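October, and the heavy bedding is out again

The nights in Emdale got cold enough this month that I brought the winter bedding down from the hall closet. It had been in there since spring and smelled like it, so everything went through the wash first. Delia Benítez lent me her drying rack, which saved me 3 trips to the laundromat.

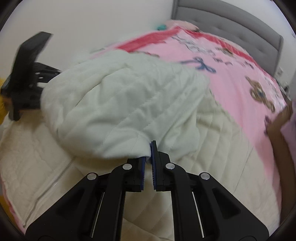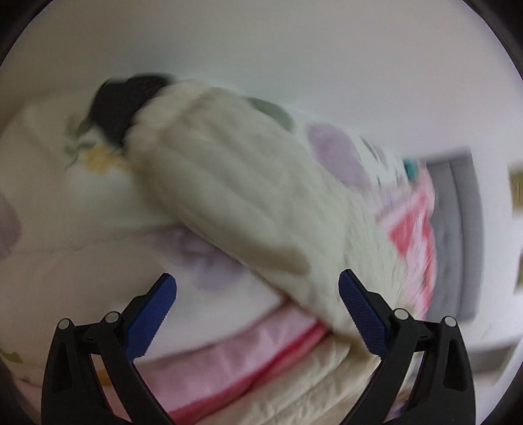
I make the bed in layers and add them one at a time as it gets colder. Last winter I put everything on at once and woke up sweating at 3 in the morning. The pink printed blanket stays on all year, and the quilted pieces come and go with the weather. Next job is the closet shelf.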